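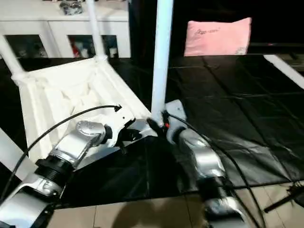
Linen Storage and Reuse Project, Clillard
Interim progress report to the Dalsgaard Fund
Reporting period: second half-year
Prepared by Irena Michalski, with sections by Sota Fujimoto and Chie Kubo

1. Status

The project is in its second half-year and is on schedule in three of its four work packages. Work package 3 (wash trials) is behind by five weeks because of a failed water heater at the contract laundry. Spending is within budget. No change to the agreed end date is requested. One change to the budget lines is requested in section 6.

2. Work package 1: stock survey

The survey of flat linen held at the two Clillard stores was completed in November. A total of 476 pieces were examined, tagged and entered in the register. Each record gives the type of article, fiber content where a label or a burn test allowed it to be established, overall dimensions, mass, visible damage and storage location at the time of survey.

Sheets and pillowcases make up the larger part of the stock. Tablecloths are fewer than the original application assumed, and most of those found are in the east store. Towels were excluded, as agreed at the start of the project, although several were found folded inside sheets and had to be removed and weighed separately.

Damage was scored on the five-point scale in the project plan. Edge wear is the most common defect, followed by yellowing along fold lines. Fold-line yellowing is concentrated in pieces that had been kept on open shelving in the original paper wrappers. Pieces from closed cabinets show less of it, but the two groups also differ in age, and the register does not yet allow the effects to be separated. Chie Kubo is adding purchase dates from the old supply ledgers. The ledgers before the move to the present building are incomplete, and there will be gaps.

Scoring was repeated by a second person on a subset of pieces. Agreement was good for edge wear and poor for discoloration. The discoloration scale has been rewritten with reference swatches, and the affected pieces will be scored again in the next period.

3. Work package 2: storage conditions

Temperature and relative humidity are logged in both stores at 12-minute intervals. Data recovery was complete in the west store. In the east store one logger stopped overnight on a Sunday and was not restarted until the following afternoon. The gap has been left unfilled in the data file.

The west store is stable. The east store shows a daily rise in humidity that begins at 6:30 a.m. and lasts until late morning. This matches the running hours of the kitchen exhaust on the other side of the partition wall. Sota Fujimoto sealed the pipe openings in that wall in December, and the rise has become smaller but is still present. A duct inspection has been requested from building services. No date has been received.

Three types of container are under comparison: lidded cardboard boxes, fabric bins and ventilated polypropylene crates. The cardboard boxes hold the most steady internal humidity. Fabric bins follow the room closely, with a short lag. The crates follow the room with no measurable lag. Staff prefer the fabric bins for handling, and this has been recorded in the user notes, but the bins lose their shape when stacked and would need intermediate shelves. The cost of the shelves was not included in the original comparison and will be added.

4. Work package 3: wash trials

The trials compare the existing wash program at Arent with a lower-temperature program using the Gasetier process. Both use the same load mass and the same extraction speed. Test pieces are cut from withdrawn sheets and hemmed on all sides before the first cycle. Tensile strength and whiteness are measured before washing and after every tenth cycle.

The heater fault at Arent stopped both programs. It was decided not to continue the low-temperature program alone, so that test pieces would remain matched for time in storage between cycles. Washing resumed in January.

Results to date cover the first 30 cycles. Strength loss is lower under the low-temperature program for cotton pieces. For cotton-polyester pieces there is no difference larger than the measurement error. Whiteness is lower under the low-temperature program for both, and the difference is still increasing. Whether this reflects incomplete soil removal or loss of optical brightener cannot be determined from the present measurements. Miyuki Tanabe has proposed reading a set of retained pieces with the ultraviolet component of the light source filtered out. The filter is on order.
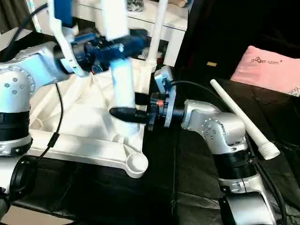
Clillard: white cloth.

Dimensional change was not in the original measurement plan. It was added after the laundry reported fitting problems with returned sheets. Measurements are made flat, without tension, after 24 hours of conditioning. Shrinkage in the warp direction accounts for nearly all of the change and is complete by the fifth cycle. The weft direction has been within tolerance throughout.

5. Work package 4: repair and reuse

Repair work began with pieces scored 2 on the damage scale, as these need only rehemming. Cut-down sizes have been standardized so that a worn full sheet gives either one cot sheet or four pillowcase panels. The first option leaves more waste but takes less sewing time. Kumiko Kinoshita has timed both and recommends the cot sheet for all pieces with center wear no wider than the cutting allowance.

Thread breakage on the older of the two sewing machines remains a problem with heavy hems. The tension assembly was replaced, with partial improvement.

Repaired pieces carry a new tag linked to the original register entry. Some tags came off in the first wash. The tags are now sewn into the hem on two sides.

6. Finance

Expenditure for the period is below forecast, mainly through the delayed wash charges, which will fall in the next period. We request the transfer of $2000 from travel to consumables, to cover the ultraviolet filter, reference swatches and replacement tags. The travel line is underspent because site meetings with Arent were held by telephone. The total award is unaffected.

7. Risks

East store humidity: open, dependent on the duct inspection.
Laundry downtime: reduced. Arent has agreed to give notice of planned maintenance.
Incomplete purchase dates: open. The age analysis may have to be limited to west store stock.

8. Work planned for the next period

Rescore discoloration for all affected pieces. Complete cycles 31 to 60 under both programs. Add shelf costs to the container comparison and circulate the draft to both stores. Continue repairs with pieces scored 3, subject to sewing time. The updated register and the raw logger files will be supplied with the next report.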